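Prallport: wrist-view grasping set for clear and frosted containers

Data card and README, release 2
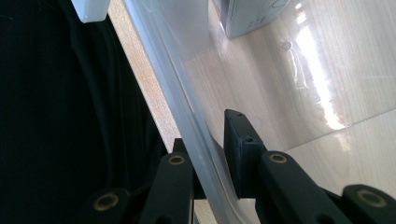
Prallport is a small set of hand-held gripper recordings made in a shared workshop, on whatever tables and bins were free. It was built to train a grasp-or-wait classifier for see-through objects, which our earlier model handled badly. Clear walls give very little edge signal at the wrist camera, and the surface behind them often has more texture than the wall itself. With a container wall between the fingers, the rim is milky and easy to find, while the flat part next to it lets the wood grain through and carries a bright streak of sunlight. A detector trained on opaque boxes tends to box the streak. Annotators were told to label the rim and the wall as separate regions and to leave glare unlabeled.

Contents

The release holds 1,958 clips from 70 sessions. Each clip covers one approach and one close of the fingers. Clips are stored as H.264 video with a sidecar JSON file of the same name. The sidecar has the finger opening per video frame, the session key, the object class and the outcome code.

Folder layout

clips/ video files, grouped by session
meta/ sidecar JSON
masks/ rim and wall masks as PNG, keyframes only
splits/ train.txt, val.txt, test.txt
tools/ loader and checker scripts

Splits are made by session, never by clip. If you reshuffle, keep that rule. Clips from one session share lighting and background and will leak.

Hardware

The gripper is the Tolentino linkage, printed in black, with brass-colored bushings at the pivots and flat pads at the tips. Print files are in the Clingate repository under linkage/. Revision B has a longer pad than revision A. Both appear in the set and the sidecar field pad_rev tells you which. The finger opening is read from a magnetic encoder on the drive link and is given in millimeters between pad faces. A closed gripper should read zero. Sessions where it did not were re-zeroed in post, and the offset is kept in enc_offset.

Object classes

There are 9 classes, listed in meta/classes.txt. Class names describe the part being gripped: tub_rim, tub_wall, lid_edge and so on. A single tub can show up under more than one class.

Outcome codes

0 missed
1 held
2 slipped after contact
3 unclear, excluded from all splits

Usage

python tools/check.py --root .
python tools/load.py --split train --masks

The checker compares clip length against the sidecar row count and exits with an error on the first mismatch. Use --keep-going to list them all.

Known issues

Exposure was left on auto until April. Earlier sessions pump when the wrist turns toward a window.

Mask borders on frosted plastic are soft. Two annotators can differ by several pixels there, so do not score boundary error too tightly.

Backgrounds are mostly pale wood. A model trained only on this set does poorly over steel or patterned cloth. The Plivomance loader can composite other backgrounds behind opaque objects, but it should be turned off for clear ones.

No force data is included.

Maintainer

Kanyarat Kongkaew. Send corrections as a pull request against meta/, with the session key in the title. Do not edit masks by hand without bumping mask_version.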